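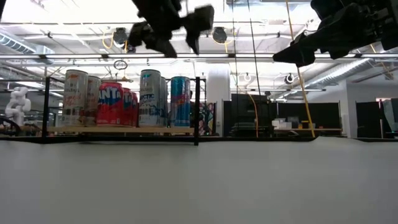
What does the Urkau method learn from?
Recorded demonstrations given by a person operating the arms. Each training item pairs the sensor readings at one time step with the joint motion the operator commanded at the next. No grasp points are labelled by hand.

Why use drink cans on a shelf?
Cans are cheap, rigid and easy to replace, and they come in more than one height and width. Standing in rows, they also hide one another. In the view at the top of the page, several cans are partly covered by the one beside or in front of them, and the policy has to work with what is left showing.

Does the policy read the labels?
No. There is no text recognition step. Colour and lettering reach the network as ordinary pixels. We have not tested whether it would cope with plain unprinted cans.

How many arms are used?
2. Both are driven by a single policy, so there is no separate scheduler deciding which arm moves first. Collision limits are enforced below the policy, in the controller.

How many demonstrations does a new shelf layout need?
We used 50 per layout. Fewer may be enough where the layout is close to one already in the training set, but we have not measured this and would not rely on it.

What is the Ziółkowski baseline?
A scripted pipeline: segment, fit a cylinder, plan a grasp, execute. It gets the same camera input as our policy and the same time limit per trial. Shelf height is entered by hand - the learned policy is not given it.

What counts as a failure?
A dropped can, a neighbouring can knocked over, or a trial that runs out of time. A second attempt at the same can is allowed inside the limit and is logged separately.

Can I run it on my own hardware?
The Skurus controller layer assumes parallel grippers and a fixed base. Other set-ups will need their own calibration file, and we do not supply templates for these.

Where is the data?
In the Bistness archive, split into 4 parts by shelf layout. Force readings will be added in December.

Last updated 9 Nov 2019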